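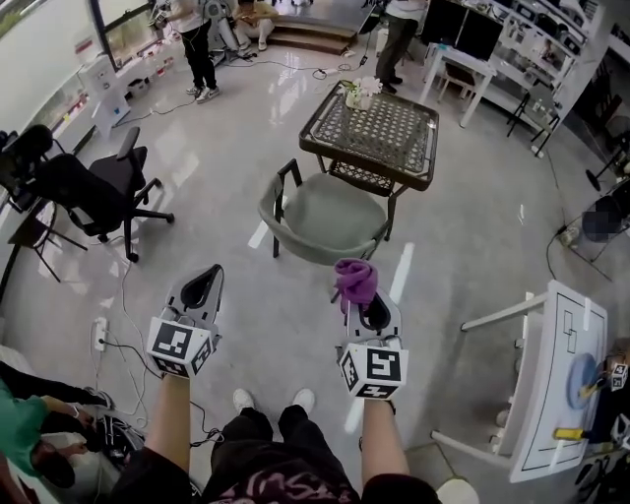 Step 1: Hold the grippers before you plug anything in

The Trorivach hand-held kit is two grippers, two marker cubes and a cable for each hand. The sales page says you can record usable demonstrations ten minutes after opening the box. I doubt it. Budget an afternoon.

Pick up both grippers and point them forward at waist height, the way you would for a recording. Squeeze and release a few times. If your wrists complain now, they will complain a lot more later, and no software setting fixes that.

Step 2: Check the marker cubes

Each cube sits near the handle and has a square black-and-white pattern on its faces. Turn your wrists slowly and watch the tracking view. The manual claims tracking holds "in any pose." Mine dropped whenever a sleeve covered a face, so roll your sleeves up.

Step 3: Deal with the cables

One thin cable per gripper, and both hang toward the floor. Run them behind you before you start walking. Trorivach sells a cable clip set as an extra – I used tape, and I can't see what the clips would add.

Step 4: Connect to the recorder

Open the Harasym app and type in the recorder's address. It talks over port 443, so most office networks will let it through. If the left and right hands come up swapped, unplug both and start with the left. The app has a swap button too, but it forgot my choice after every restart.

Step 5: Record something soft

Start with a cloth. The curved finger pads have to close on fabric that bunches and slides, and you learn more from that than from the foam block in the Balov sample lesson. Pick it up, move it, set it down, stop the recording. Do it again at half the speed.

Step 6: Play it back before you pay

The trial covers basic export. Load a take and look for jumps in the hand path. Smooth lines in the Harasym preview mean little, as the preview filters the data by default. Turn the filter off under View, then decide.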